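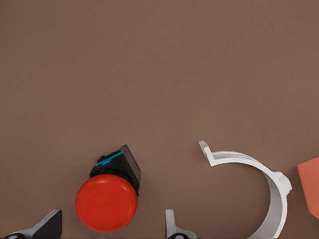
A red push button in a black housing on a brown tabletop.

Residents of the Elberg apartment building will get new emergency stop buttons in the basement laundry and boiler rooms this fall, the building's management company said.

Londari, which manages the 101-unit building, told tenants in a letter that the work will start in October and take roughly 30 days. The laundry room will stay open on weekends but will close at 2 p.m. on work days.

The old switches were put in when the building opened and no longer meet the company's own rules, said Davina Mackay, the property manager. City inspectors did not order the change, she said.

"We had one switch you could only reach by leaning over a dryer," Mackay said. "It should have been moved years ago."

The new buttons will be mounted next to the doors. Hot water will be shut off for up to three hours on the day the boiler room is done, and notices will go up in the lobby the day before.

Bogdan Matei, who lives on the second floor, said he would like the company to fix the laundry room lights at the same time. Mackay said the lights are in next year's budget.

Rents will not go up to pay for the work, according to the letter. Tenants with questions can call the Londari office or stop by the front desk before 5 p.m.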